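# Reuse of Team Uniforms in a Town Youth League: Project Report

October 1, 2021

## 1. Background

The Clernetdale youth soccer league replaces its uniforms every two seasons. Families buy a new set each time, and the old set stays in closets. Our project measured how many garments could go back into use and what it would cost to collect, wash, and reissue them. The league uses shirts from a single supplier, Grakport, in two cuts: the Egan (short sleeve, cotton blend) and the Loto (mesh polyester).

The study covered 191 players in 8 teams. Goalkeeper kits were excluded because they are bought separately and do not follow the league colors.

## 2. Method

Each family received a one-page form asking for garment type, size, number of seasons worn, and condition. Condition was graded on a four-step scale: as new, light wear, repairable, and not usable. The form included a short guide to common faults, such as pulled seams, cracked print, and stains at the collar.

We then checked a sample of returned garments by hand against the grades on the forms. Two of us graded each piece separately and compared results. Where the grades differed, the lower one was kept.

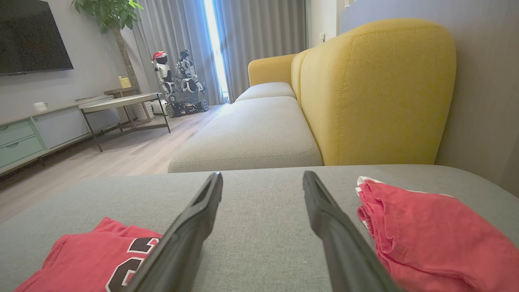

Print condition turned out to be the hardest item to grade. Families tended to look at the fabric and pass over the lettering, while we found that cracked or lifting print was the main reason a shirt could not be reissued. Size and style of print matter here. Large numerals with a contrasting outline, like the black ones edged in white on a red T-shirt, have two layers that may wear at different rates, so both were checked. Folding was also recorded, as a shirt stored with a crease through the number is more likely to crack along that line. We did not test this in a controlled way, and it should be treated as an observation.

## 3. Costs

The cost model has three parts: collection, washing, and replacement of numbers. Collection was assumed to take place at the last game of the season, with no added travel. Washing was priced at the local laundromat rate for full loads. Number replacement was priced per shirt and applied only to garments graded repairable.

With these assumptions, the total for one full cycle came to $3,484. The largest share was number replacement. Washing was the smallest, and the total is not sensitive to it – doubling the laundromat rate does not change the ranking of the options.

## 4. Sorting and Storage

Mesh garments need a different procedure from cotton blend ones. They should be washed cold, turned inside out, and kept away from dryer heat. They also wrinkle when left in a heap, although this has no effect on the grade. 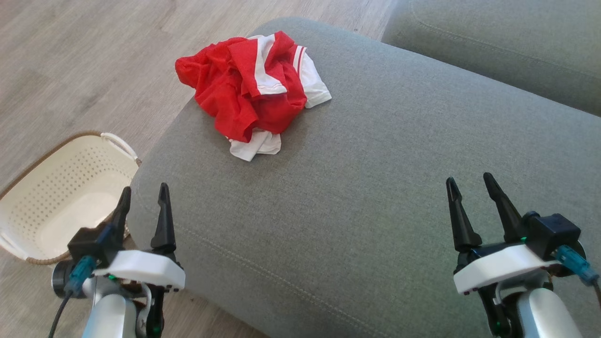
*Figure 2. Red garment with white panels and trim, crumpled, on a sofa cushion.*

For storage we recommend lidded bins sorted first by size and then by cut. Sorting by team was considered and rejected, as players change teams between seasons and sizes do not stay with a team.

## 5. Limitations

Condition grades on the forms were reported by families and only a sample was checked. The cost model uses prices from one town. Shorts and socks were listed on the form but left out of the analysis – most families did not fill in those rows.

## 6. Further Work

The next step is to repeat the form after one season of reissue, using the same scale, and to compare print wear on the two cuts. A revised form should give print its own line, separate from fabric condition.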